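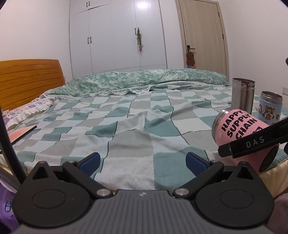 The ferry to Tutdale was canceled, so my brother and I had one more night in our mother's house at Casgate. We had meant to be gone by noon. The keys were already in an envelope on the kitchen counter with the agent's name on it, and the fridge was unplugged with its door propped open. I took the room with the white built-in wardrobe and the light wooden door, the one that had been mine until I was eighteen, and my brother took the couch, as he had all week. He said he liked hearing the road.

We had sold the house for less than we wanted. The buyers were a couple from Bullar who had walked through it twice in July and asked both times about the drains. My brother handled the talking. I had moved away first, and it was understood between us that this left me with fewer votes.

At five he drove out for food and came back with fish, a loaf of bread and a box of matches.

"What are the matches for?" I said.

"She always had matches."

"We don't live here anymore."

"I know that," he said, and put them on the windowsill over the sink.

We ate off the paper. The plates had gone to the thrift store on Monday, along with the good pans and the radio. I had kept one thing out of all of it, the ledger from the Tamihana, the boat our father ran before either of us could remember. He wrote down fuel and ice and what each trip brought in. The last page with any writing on it said 351 on one line and 201 on the next, and there were no words beside them. My brother thought it was pounds of fish. I thought it was money, what came in and what he owed.

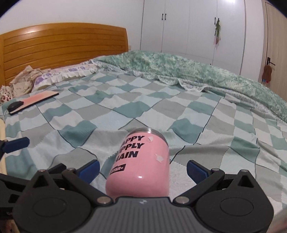

"You could ask the harbor office," he said.

"They wouldn't have it. It's forty years."

"You could ask."

He turned the pages back toward the start, slowly, wiping his fingers on his jeans first. Our father's handwriting was better in the early part. He had even ruled the columns. Around the middle he quit using a ruler, and after that the numbers wandered down the page.

"Did she ever tell you why he sold it?" my brother said.

"She said his back."

"She told me it was the engine."

We sat for a while with that. A truck went by, and then another one. I asked if he wanted the ledger, and he said no, I'd found it. Then he said maybe for a year or so, and I could have it after. I said that was fine.

I went to bed at ten and didn't sleep much. At 3 I heard him get up and run the tap in the kitchen. I heard a match being struck, and after a minute, another one. I lay there and listened until he went back to the couch.

In the morning the ferry was running. He carried both bags down to the car, and I locked the front door and put the envelope through the slot at the agent's on our way to the dock. He had the ledger on the seat beside him, under his coat.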